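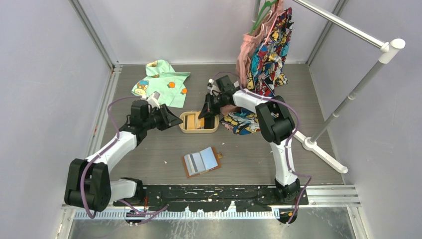

Epictetus gets quoted at people who are grieving, mostly by people who aren't. I teach him to a class of 9 in Mistgate and every September it's the same – someone says, so we just shouldn't care? No. Read it again. He says hold the cup knowing it's a cup. Small thing, pale yellow, oval, say, with two grippers closing in on it from either side. You can want it kept whole. You just dont get to sign for the result. Afaf Atallah thinks this is cold, and has told me so at length. I think it's the warmest thing in the book. Caring with your eyes open. Harder than the posters make out, and a lot harder at two in the mornng.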